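The right arm sagged again: notes on a bad wrist servo
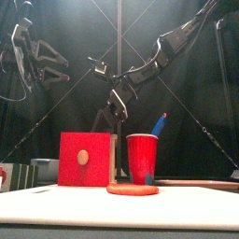 2 min read

Session 206 stopped early. The right arm lost holding torque at the second wrist joint and came down slowly until I cut power. It did no damage, but the controller logged no error.

The task uses a red box with a wooden knob and a cup with a marker in it. Between them there is very little room for a gripper that is drifting, and the dowel makes it tighter.

The log has 1,798 position samples for the run. Commanded angle is flat for the last stretch. Measured angle walks away from it by 12 degrees. Servo temperature peaked at 53 C, well under the cutoff I set, so the thermal trip never fired.

I suspected the Gestunis driver board first and swapped it. Same sag. Then I pulled the connector at the joint and found one power pin pushed back in its housing. Under load it made poor contact and the supply voltage dipped — enough to lose torque, too little to reset the servo.

The real fault is in my watchdog. It checked temperature and communication, and never compared commanded with measured position. It does now, and stops both arms if the error stays over 3 degrees for half a second.

Still open: the left arm has the same connectors, and I have only checked two of them.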